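Housekeeping Skills, Unit 3: Setting Up to Clean a Restroom in a Shared Building
Mellum course handout, evening group

I'm going to assume you've read the Unit 2 sheet on product labels and you know your acid cleaners from your bleach. If you haven't, go read it before Friday, please, because I'll be asking you to pull bottles off a shelf and tell me which two must never meet. (Bleach and an acid descaler. There, I've given you one.)

This unit is the bit before the scrubbing. Most of us rush it! I did it for years. I'd walk in, squirt something in the bowl, then march back down the hall for the brush, then back again for gloves, and by the time I'd got going the cleaner had been sitting there far too long or I'd forgotten which bowl I'd done.

1. Where your things go

The main rule on our course is that supplies stay within arm's reach of the fixture and off the floor. A caddy is lovely. A cart is lovelier, if the building has an elevator and nobody's parked anything in front of it. Failing both, any flat, steady surface will do for a training session, and a cardboard box is fine as long as it stays dry underneath.

When I say within reach, I mean this sort of distance from the toilet, with the bottles and the long-handled things all sitting together on the box top:

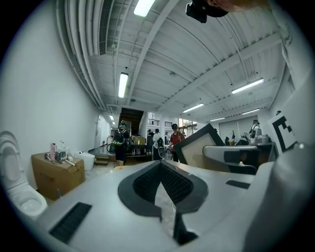
2. Lid up, look first

Lift the lid and the seat and look before you pour. You're checking for three things: a water level that's higher or lower than it should be, a ring of scale at the waterline, and cracks. If the water's nearly up to the rim, stop and report it. Don't flush to see what happens. We had a flood at the Panddale site that began with somebody flushing to see what happened, and I was the one with the mop.

Scale is a chalky line, and it needs an acid product and some patience. Plain staining usually comes off with the everyday bowl cleaner. If you can't tell which you've got, start with the mild one.

3. Working order

Cleaner goes under the rim first, all the way round, and then you leave it alone. Our Skatis bowl cleaner wants 8 minutes (read the label on whatever you're using, they vary a lot). While it sits, do the outside: tank, flush handle, hinges, top of the lid, underside of the lid, seat, then the base. Clean to dirty, high to low. I know you've heard me say it. You'll hear it again in Unit 4.

The hinges are where marks get lost on the practical. Fold your cloth into quarters so you have a fresh face each time, and get right in behind them. The floor bolts are next worst.

Then brush the bowl, under the rim first and down into the trap last, and flush with the lid closed. Hold the brush in the clean flush water for a moment, then trap it between the seat and the rim to drip for a bit before it goes back in its holder. A brush put away wet sits in its own puddle all week, and you can smell it from the hall.

4. The rest of the room

Big open buildings bring their own trouble. People keep walking through, there's a long run of floor, and dust collects on whatever is overhead and drops onto what you've just wiped. So look up before you start! Vents, pipes, light fittings and the channels in a ribbed ceiling all hold dust. Use an extension duster, do them before the fixtures, and give it a few minutes to settle. I wear a cap for this part and I'd suggest you do too. 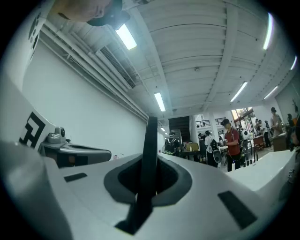 How often does a ribbed ceiling need dusting?

Twice a year is plenty in a building like Okafor Hall, with a quick pass over the vents every month. If there's sanding or sawing going on nearby, do the vents weekly until it stops.

5. Putting away

Caps on tight, triggers turned to off, cloths straight into the laundry bag (color-coded, please - red for toilets and nowhere else). Gloves come off last, and you wash your hands even though you wore them. Wipe the bottles down as well. A sticky bottle picks up every hair in the cupboard.

For next time

Bring your own gloves if ours don't fit you, and shoes with some grip. The practical is marked out of 60. Hinges, rim and put-away carry the most points, so practice those at home if you can stand it. Unit 4 is sinks and mirrors, and we'll start at the usual table by the Okafor entrance.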